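Ticket 992: Hand-held gripper, finger hooks over at tip
Reported by: Hoi-yan Hsueh
Status: reopened

Log 1
Galtero support closed this as "normal flex." I don't buy it. Session stopped after 16 grasps when the finger stopped letting go. Still curled over at the top with the trigger released.
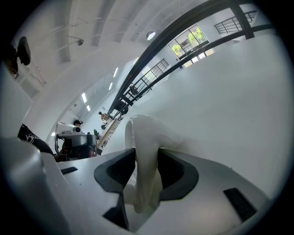
Log 2
Swapped in the Patik spare. Same fault at grasp 60. Support now blames the finger material. Two bad fingers in a row? I'd check the linkage first. Unit stays out of use until someone opens the housing.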